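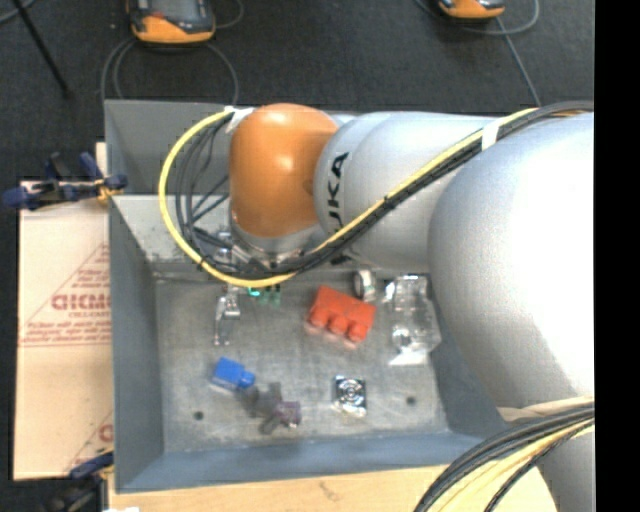 Ticket 223: Bin 2 floor, small items ending up under the bin
Site: Hulme
Category: Bins and fixtures
Priority: Normal
Status: Open, waiting on parts

Reported problem
Small parts from mixed loads keep turning up on the tray underneath bin 2. At the September stock check there were almost 200 pieces in the tray, mostly washers and short pins. The item count for the bin no longer matches the sheet. Larger items are not affected.

Equipment
Skirken sloped-wall bin, gray metal, flat floor. Supplied by Andetus. Bin 1 is an older bin with a solid floor and has not had the problem.

Log

9:10 am
Ticket opened. Asked site to leave the current load in place and send the stock sheet for the bin.

9:45 am
Sheet received. Missing items are all in the smallest size group. Nothing missing from the boxed or bagged stock.

10:20 am
First guess was a gap where the floor meets the sloping walls. Site took the load out and ran a feeler gauge along all four sides. No gap found.

10:50 am
Asked about the round holes in the floor, one near the lower left and one near the lower right. Site confirms they go all the way through. They are mounting holes for the divider plate, and the plate was never fitted on this bin. The plugs that should be in them are not in the spares drawer.

11:15 am
Test: a handful of washers put down on the floor next to the left hole and pushed toward it with a ruler. Several dropped through. Same result on the right.

11:40 am
Temporary fix: both holes covered from underneath with metal tape. Tape on top was tried first, but the edge lifted as soon as items were dragged over it.

1:30 pm
Mixed load put back, including the small sizes. Nothing in the tray after an hour.

2:35 pm
Contacted Andetus about plugs. They sell them with the divider kit, or loose in bags of 200. Site does not want the divider. Asked if they can send a few loose ones. Waiting for an answer.

3:05 pm
Site asked whether the scuffing on the floor is a fault and should go on the same ticket. The floor is mottled and scratched but lies flat, and no burrs were found when it was wiped down. Logged as normal wear. No action.

Workaround until plugs arrive
Keep the tape on the underside of both holes.
Check the tray at the end of each shift and write down anything found.
Do not put loose washers or pins in the bin unless they are bagged.

Still to do
Fit plugs flush with the floor and remove tape.
Recount the small sizes and correct the sheet.
Check the other Skirken bin at Hulme, the one by the Sirneo rack, for the same open holes.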